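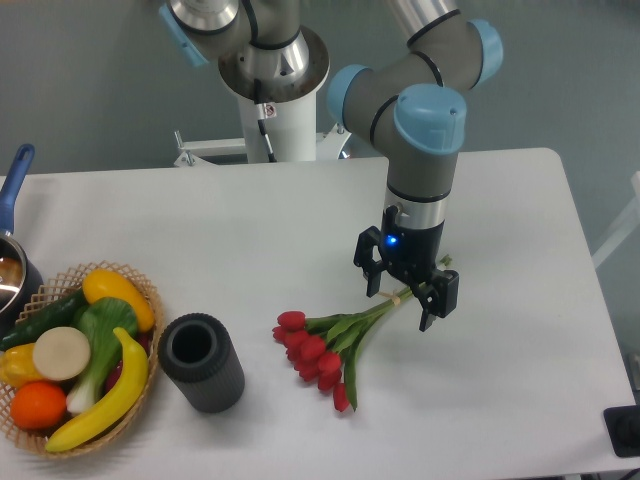
Red tulips on a white table, with the stems within reach of the gripper.

Cut Flowers in Shared Rooms: Guidance for the Season

The Lestum Residence Association reminds members that the weekly flower service resumes in November. As in previous years, the service supplies the reading room, the two dining rooms and the entrance hall at Hindurley House. Tulips will again make up the larger part of the order. They were the first choice of residents in the spring survey, to which 80 households replied, and red was preferred over yellow and white by a clear margin.

Flowers are supplied by Tenano Growers and delivered to the side entrance before 9 a.m. Members who have agreed to receive a delivery are asked to sign the sheet on the inside of the pantry door and to take the bunches directly to the cool room. Bunches should be laid flat and kept in their paper until they are arranged. They should not be stored beside apples, pears or bananas, as ripening fruit shortens the life of the blooms.

Before arranging, the lower end of each stem should be trimmed with a clean, sharp knife. Leaves that would sit below the water line are to be removed. Tulips do best in a modest amount of cold water, and a vase filled to one third is enough. The water should be changed every second day. Members will be aware that tulips continue to lengthen after they are cut and that they bend toward the light. Turning the vase a little each morning helps to keep the arrangement even. Daffodils should not share a vase with tulips unless they have first stood overnight in water of their own.

Arrangements for the dining rooms should be kept low enough for guests to see one another across the table. The tall glass vases belong in the entrance hall and should be returned there after cleaning. A plain white or pale surface is recommended for red flowers, and patterned cloths are best kept for mixed bunches.

The Association has set aside 990 for flowers this season, an increase of 70 over last year. The increase covers the second dining room, which was not previously included. Vases, knives and paper are paid for from the general household fund and need not be claimed separately.

Residents with pets are reminded that tulips, and the bulbs in particular, are harmful to cats and dogs. Spent flowers should be placed in the covered green bin by the garden gate and should not be left on the open compost heap.

An evening class in simple table arrangements will be held in the Paulauskas Room at 6:30 p.m. during the second week of the service. Materials are provided. Requests for a place, and any questions concerning deliveries, should be addressed in writing to Heino Petrauskas at the house office.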